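Co-op save stuck on chapter 2 after host switched consoles – any way to keep our progress?

Menaka Sivakumar
Posted Friday, July 29, 2022
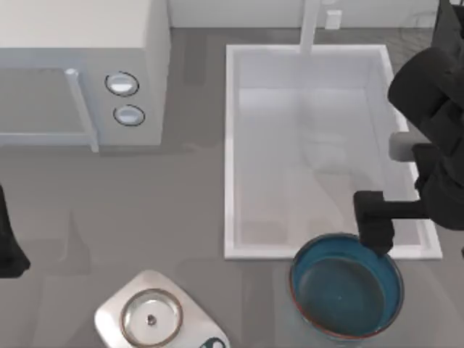 So my sister and I have been playing Urnell together since June, mostly in the evenings after her kids are in bed, and we've gotten pretty far (or I have, more on that in a second). She was always the host. Last week she got a new console, moved her account over, downloaded her cloud save and sent me an invite like normal. I joined, and the game dropped both of us at the start of chapter 2, the bit with the ferry where you have to talk to the harbor master. We were in chapter 5!

The weird part is that my character still has everything. Level, gear, the silver lantern from the Saha side quest, all 3,524 coins I'd been hoarding for the boat upgrade. Her character has her stuff too. It's only the world that went backward. Doors we opened are locked again and the shop in Jotthorpe village is back to selling the starter junk.

Things I've tried so far:

Restarting the game on both ends, a bunch of times.

Having her leave and rejoin as a guest in my world. That works, but my world is at the ferry as well, because apparently I never hosted past that point.

Deleting and reinstalling on my side (took forever, changed nothing).

She still has the old console and hasn't wiped it yet. It's sitting in a box waiting to go to our cousin this weekend, so I'm a little bit in a hurry here. Is the world save on that thing? Can we get it across? I'd really rather not redo the flooded mine, we were stuck on that for 2 whole evenings and I think it took years off my life.

Oh, and we're on the same version number, I checked. Crossplay is off. We're both on the same kind of console, if that matters.

pelicanbrief_ed

Do NOT let her wipe the old console. Put it back on the shelf, tell the cousin to wait.

Urnell keeps two separate saves and it does a lousy job of telling you so. There's the character save, which goes up to the cloud by itself every time you quit, and there's the world save, which stays on the host's machine unless the host turned on "Share world progress" in the Endeo account menu. It's off by default. Lots of people find this out the same way you did – my roommate and I lost a whole world to it, and in our case the old machine had already been sold.

What probably happened is that at some point early on the game did one automatic world backup (it does this when you finish the tutorial chapter) and that's what your sister's new console pulled down. So you got chapter 2, because that's the only thing that was up there.

Do it in this order:

On the NEW console, quit the game all the way, then go into the console's own settings and turn off automatic save syncing for Urnell. You want that off before you touch the old one, or the two of them can start arguing about which save is newer.

On the OLD console, keep it offline at first. Start the game, pick Continue, and look at whether the world is in chapter 5. If it is, great, breathe. Walk to any bed and do a manual save.

Now connect it to the internet. If it asks which save to keep, pick the one on the console, the local one. Read that box twice, the buttons are in a dumb order.

Go to the main menu, then Account, then Endeo, then World. Turn on Share world progress and hit Upload now. Mine sat at 14 percent for ages and I was sure it had frozen, but it got there. Leave it alone until it says done.

Then go back to the new console, turn syncing on again, and choose Download world from that same menu.

Your characters should be fine through all of this. The one thing I'd warn you about is coins. If you've spent or earned any since the rollback, your total will be whatever it is now, it won't go back. So if you bought the boat upgrade in the old-new world, you're out the money and the boat won't be there. Hold off buying stuff until you're done.

tomsgarage

same thing happened to me but on pc. i just started over and it goes a lot faster the second time, you can skip the cutscenes. the mine is easy if you pull the left lever first

Quillwort

Pelican's steps are right, I'd just add a couple of things from having done this for my own group last month.

If the World menu is grayed out on the old console, it's because the game there hasn't been updated. You have to update before it'll let you upload. I was nervous about that, but the update doesn't touch saves. I'd still copy the save to a USB stick first if your console allows it, and not all of them do for this game, so check before you count on it.

Also, world slots. You get 12 of them, and when you download a world it goes into the first empty slot, so the old chapter 2 world will still be there in slot one and the game will happily load that one when you press Continue. I spent half an hour thinking my upload had failed when I was just looking at the wrong slot. Go through Load World and look at the chapter number next to each one. Once you've got the right one open and saved, Continue will point at it from then on.

And once your sister's up and running, have her make you a co-owner of the world. It's under Players, hold down on your name, and there's an option for it. Then the world gets saved to your console too whenever you quit together, and either of you can host. I don't know why they buried it in there.

The Jotthorpe shop might still look wrong the first time you walk in after restoring. Sleep one night in game and the stock refreshes.

Menaka Sivakumar

Okay, she's pulled it back out of the box and the old console IS in chapter 5!! She's doing the update now. Cousin has been informed and is being a good sport about it. I haven't bought the boat, thank goodness. Will try the upload tonight when she's home and I'll make her do the co-owner thing before we play a single minute.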